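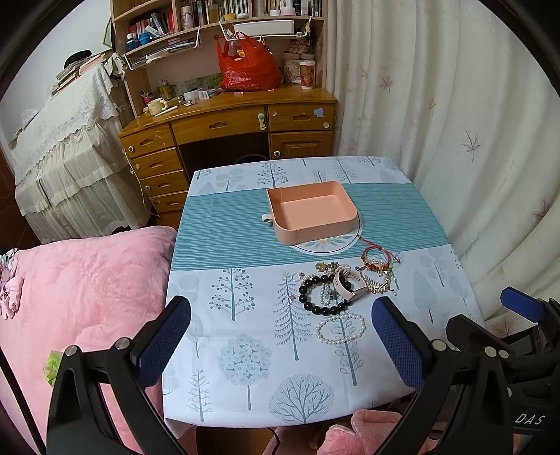
4.3 Pairing the Brarkell watch with a phone

Charge the watch to at least 20 percent before you start.

1. Turn on Bluetooth on the phone and open the Edwood app.
2. Hold the side button for six seconds until the logo appears.
3. In the app, tap Devices, then Add Watch.
4. Compare the code on the watch with the code on the phone. If they match, tap Confirm on both.
5. Keep the two devices within 6 feet of each other until the progress ring closes.

Note: The watch stores one phone at a time. Pairing a second phone erases the first – alarms and saved faces are kept.

Caution: Do not hold the side button during a firmware update. If the update stops and error 138 is shown, place the watch on the charger and repeat step 2.

4.3.1 Strap fit

Fasten the strap one finger's width above the wrist bone. Remove the watch before applying lotion or perfume.

Related topics
Changing the strap
Error codes 100–138
Resetting the watch
Battery care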